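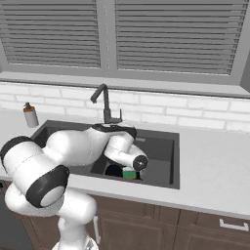 Kitchen sink under a window with grey horizontal blinds, white brick-pattern tiles behind.

By Vandana Agarwal
April

# Trullby household water diary

A small set of water use diaries kept by households in Brakurwood and Tivness. Each row is one use of a tap, shower, toilet or appliance, written down by the person who used it.

## What is in it

- `diary.csv` – the diary entries, one per row
- `homes.csv` – one row per home, with the number of people living there and whether it has a garden
- `codes.txt` – the short codes used in the `use` column

There are 43 homes. 22 of them are in Brakurwood and the rest are in Tivness. Every home kept the diary for 10 days.

## Columns in diary.csv

- `home` – home number, matches `homes.csv`
- `day` – day of the diary, starting at 1
- `time` – start time, 24-hour clock
- `room` – kitchen, bathroom, utility, outside
- `use` – short code, for example DW for washing up by hand
- `litres` – worked out from the meter where a reading was taken, otherwise blank
- `note` – free text, spelling left as written

Blank and zero mean different things in `litres`. A zero is a meter reading that did not move, which happens with very short uses.

## How it was collected

Households filled in a paper sheet kept near the main tap. Harish Mittal typed up the Tivness sheets and I typed up Brakurwood. We checked 100 rows against the paper and corrected the ones that were wrong. Most of the mistakes were in the times, with 7 read as 1.

Meters in Tivness are the Matlala type and show whole litres only. Brakurwood meters show tenths. We have not rounded either.

## Known problems

Night-time use is under-recorded, toilets most of all. Home 31 changed over to a new sheet on a Tuesday and used its own codes for the rest of the diary – these are marked `X` and should be left out of any totals by use. Outside taps are hardly used in these entries and should not be taken as a guide to summer.

## Use and sharing

Free to use for teaching and research. Please do not try to work out which home is which. Names and house numbers have been taken out of the notes, but if you spot one we missed, tell Harish and he will put out a corrected file.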